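The snack table gets its own post

I have been promising to write about the snack table since December, and three of you have now emailed me to ask for it, so here we go! Get a drink first. I have a lot of feelings about baskets.

If you're new, the short version is that I look after lunch for our Tuesday group at Grudum, which is the shared workshop space I've been going on about for a couple of years. People drift in between eleven-thirty and one, they're hungry, and they have glue on their hands. For ages we did lunch the lazy way. Everything came out of grocery bags onto one big platter, chips got crushed under juice boxes, and whoever arrived last got the egg salad that had been poked by everyone else. I love these people but it was grim.

What changed my mind was a trip to see my cousin Chunhua Tan, who runs a tiny lunch counter called Nuner with 19 seats and a display that makes you want one of everything. I stood there with my coffee for most of an hour just watching how people picked their food. They go for whatever is standing up. They go for whatever they can grab by a corner. If something is lying flat at the bottom of a deep bowl they walk right past it, even if it's the best thing there! (It was. It was a sesame cookie.)

So I came home and started over, with a few ideas stolen from Chunhua.

First, shallow baskets. I had been using a deep one, the kind you'd put bread in, and sandwiches just sank. A low round wicker one keeps them all up where you can read the filling through the wrap. I wrap every sandwich half separately now, cut corner to corner, in clear plastic. Yes, it takes longer. I put on the radio and do it the night before, and I've gotten weirdly fast. Triangles are so much nicer to pick up than rectangles and I will not be taking questions.

Second, a step for the drinks. I found a clear acrylic riser at a closing sale, and it might be my favorite thing I own. You can see the back row! People stopped moving the front bottles to check what was behind them, and the front bottles stopped rolling onto the floor. I like it best when everything on it matches, because a full set of the same color looks like a proper shop. Mixed drinks on a riser look like my fridge.

Third, the little stuff gets walls. Anything in a crinkly bag goes into a plain white container with straight sides, packed in so the bags hold each other up. Chunhua says to put the biggest bags in first and tuck the small wrapped candies wherever there's a gap, and she's completely right. The white makes the colors pop too. I tried it with a blue tub once and everything looked sad.

Fourth, and I fought her on this one, leave a tray out with nothing on it. I thought it would look like I'd run out of something. But people need a place to put their lunch together, and if you don't give them one they'll use the corner of the table, or somebody's notebook. Mine is a plain beige one with a lip, and it sits right in the middle where your hand ends up anyway.

We've settled on a layout I'm really happy with: snacks on the left, drinks at the back, sandwiches on the right, and the front half of the table kept clear for elbows.

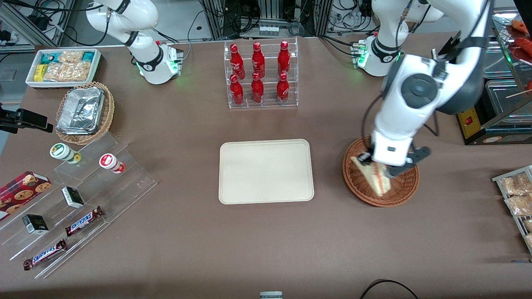 A sandwich on the right, Cokes on their riser, and my beloved beige tray in the center.

Those red aluminum bottles! I know they're just soda, but lined up in two rows they look so festive that I keep wanting to buy more. The foil tray lives in its own basket over by the snacks, which keeps it from skating around when somebody pulls at the foil. I'd been putting it straight on the table for months like an amateur.

A few things I'm still working on. I want labels, small ones, maybe on folded card, but my handwriting is terrible and I'm stalling. I also want a second round basket for the vegetarian sandwiches so they don't get mixed up with the rest. I saw a nice one in the Horadex catalog, but it comes in a pack of 12 and I only have so much cupboard. If anyone wants to split a pack with me, leave a comment.

Someone also asked whether I bake the crunchy things myself. I do not! I buy them in bags like a sensible person and spend the time I save on wrapping sandwiches.

Next week I'm trying cucumber and cream cheese on the soft white bread, if the store has any left by the time I get there.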